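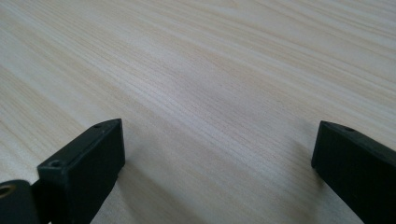 Liv Haugland　产品技术主管

Tritberg 推出 Pultutora 系列浅色木纹桌面,面向衣物折叠、分拣与装筐作业。该系列自9月起接受订货,首批共347张,由 Lodero 负责仓储与配送。

桌面纹理为细密的长条走向,米色与浅褐色相间,夹有少量蜜色条带,表面呈哑光。Tritberg 在选型阶段比较了两种光泽度,最终采用较低的一种。按内部规范,深色织物平铺后,操作人员应能在正常站姿下辨认衣物轮廓、接缝和折线。纹理方向可作折叠时的对齐参照,桌面不另印刻度。

选型期间累计完成863次折叠记录,品类以上衣为主。作业流程规定,衣物先纵向折成长条,再由双手提起上端,继续收折后放入左侧收纳筐。筐体长边与桌面前后方向一致,取放时无需转动筐体。

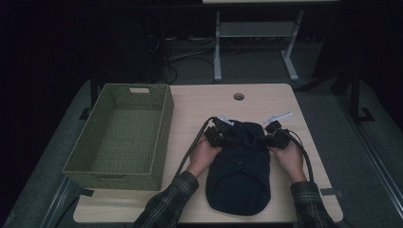
第2期　第100页

桌面后部居中设有圆形线缆孔,供需要走线的工位使用。收纳筐为橄榄绿色编织纹矩形筐,端壁上沿开有提手孔,不随桌面附送,可单独订购。

“深色上衣最容易看不清折线,所以底色必须浅,反光必须低。”Tritberg 工位设计负责人 Aslak Lunde 表示,“筐的位置我们改过几次,最后定在左侧,右侧和中部留给衣物。”

Pultutora 桌面可与 Ruddock 桌架配套安装,也可单独供货。清洁时使用拧干的软布沿纹理方向擦拭,不得使用研磨类清洁剂。安装前应核对桌架孔位,线缆孔朝向工位后侧。

订货与技术资料请向 Tritberg 销售部门索取,配送安排由 Lodero 在订单确认后另行通知。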